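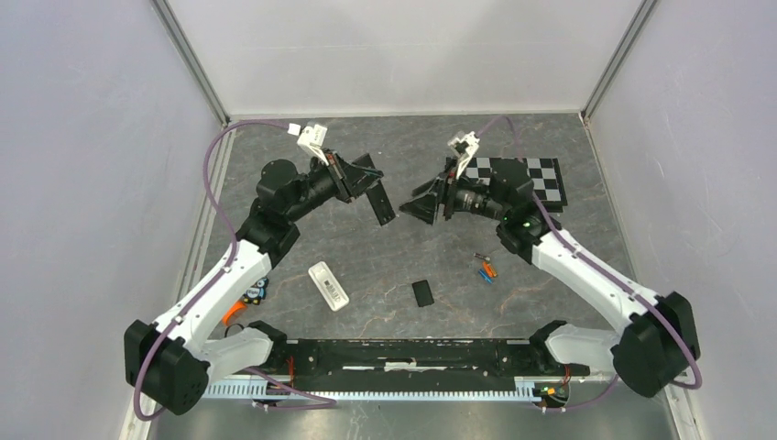 I got to the bakery at 5 in the morning, which I had been warned was late. The owner had been up for hours and had that slightly giddy energy people get when they've been awake through the dark part of the day. She put a roll in my hand before I'd even taken my coat off (still too hot to hold, I held it anyway) and asked if I minded talking while she shaped the ryes.

I didn't mind at all! I'd been wanting to write about this place since I moved to Zorkcombe. You smell it from the bus stop.

She did not plan on being a baker. She had an office job in Vilska, "a nice one, with a chair that went up and down," and she baked on weekends the way a lot of us do, badly and then less badly. Then the old bakery on the corner came up for rent with the oven still in it. "I came to look at the oven. I had no business plan. I wanted to see the oven." She signed the lease that same month.

So was it a good oven?

"It was a terrible oven. The back left corner burned everything. I baked for a whole winter with a gap in the back left corner, like a missing tooth." She had it relined in April with money she'd set aside for a sign, and the shop still has no proper sign, just the name painted on the glass, a bit crooked.

We talked a lot about rye, because I can't make it and I wanted free advice. Mine comes out like a wet brick. She asked how long I wait before cutting it and I said, well, until it's cool enough to touch, and she gave me a look I won't forget soon. "Tomorrow. You cut it tomorrow. Put it in a towel and go do something else." Her starter lives in a plastic tub with a lid that doesn't fit. She feeds it twice a day, whole rye flour and water from the tap, and she doesn't have a name for it. People are always disappointed by that, she said. "They ask me what it's called. It's flour."

I asked about money too, which felt rude at that hour but she didn't blink. Her first big surprise was the mixer. The one that came with the shop died in the second week, and a used one from a school kitchen in Fastmont cost her 3,000 dollars plus the van to go get it. "I cried in the van. Then I ate a sandwich and drove home." It's still running, over by the flour sacks, and it makes a thumping noise on the low speed that she says she only notices when it stops.

For the first year she sold 20 loaves on a good day and took the leftovers around to the neighbors. Now there's a line at seven, mostly the same faces, and she knows who wants theirs dark. One man buys a heel. Just the heel! She saves it for him and charges him for a roll.

I wondered if she'd ever want a second shop. She'd been asked, she said, by someone with a nice empty storefront on Gauthier Street, right by the station, and she went and stood in it for a while. "It was lovely. It had windows on 2 sides. And I thought, who's going to be in here at three in the morning? Me? I'm already somewhere at three in the morning."

By then the ryes were all in their baskets and she'd started wiping down the bench, so I figured that was my cue. I asked what she eats for breakfast, expecting something with a lot of butter in it.

"Cereal," she said. "From the box. Standing up."

She sold me a rye on the way out and wrote TOMORROW across the bag in marker. I made it to four that afternoon.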